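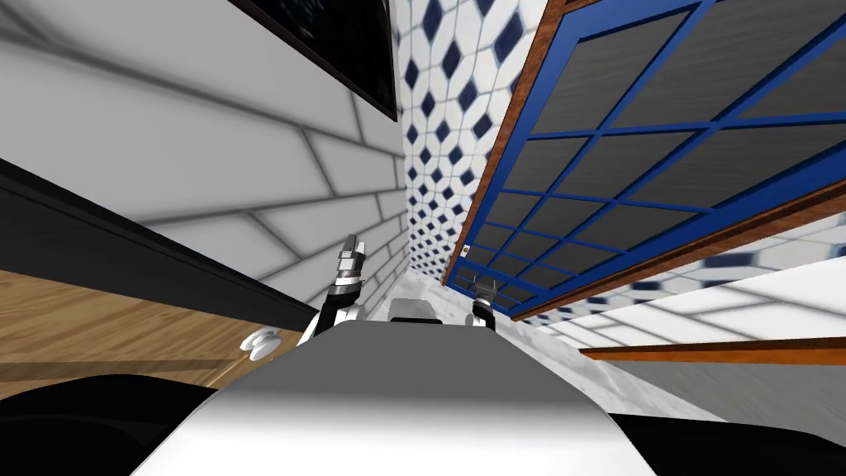
Both arms up in the simulated kitchen, seen from the robot's tilted camera view.

I spent most of December comparing two grippers in the simulator before paying for either. This is a write-up of what I found, mostly so I can look it up later.

The two I had in mind were the Steledberg and the Escobedo. Both makers give out model files, and both load into Ereron, the simulator I have been using since the summer. The Steledberg model loaded first time. The Escobedo came in with its fingers facing the wrong way and took an evening to put right.

I used the same three jobs for each gripper: open a cupboard door, pick up a mug, and push a drawer shut. Each job was run 60 times with the mug and the robot's starting place moved a little every time. The kitchen is one of the stock ones, with a blue-gridded glass door on the upper cabinet and small white round knobs on the wooden one. I left the colours and tiles alone. Plain grey rooms are faster to draw, but I wanted the cameras to have something busy to deal with.

The mug was easy for both. The Steledberg dropped it 3 times and the Escobedo dropped it 16 times, nearly all of them when it came in from the side. Turning the wrist a quarter turn before the approach fixed most of that, and I could have done it from the start.

Doors were harder. Round knobs give a gripper very little to hold, and the Escobedo's fingers slid off unless I slowed the last part of the reach right down. The Steledberg held on better but kept knocking the door with its wrist on the way in. I ended up adding a waypoint further out, which made every run slower.

There was nothing between them on the drawer. A closed fist pushes a drawer as well as anything else.

I also tried two controllers. The one that comes with Ereron is stiff and does exactly what it is told, including pushing into the worktop. The other is from a small project called Reretwood and gives way when it meets something. It was much kinder to the doors. It also drifts if you leave it holding a pose, so I had to reset the arms between runs.

Camera position made more difference than I had expected. With the view tilted over steeply, the nearer gripper can cover a fair bit of what the other one is reaching for. I want to try a second camera on each wrist next.

The Steledberg costs 800 pounds more for the pair. For now I am leaning towards the Escobedo with the softer controller, and I will run the door job again with rubber pads added to the fingers before I order.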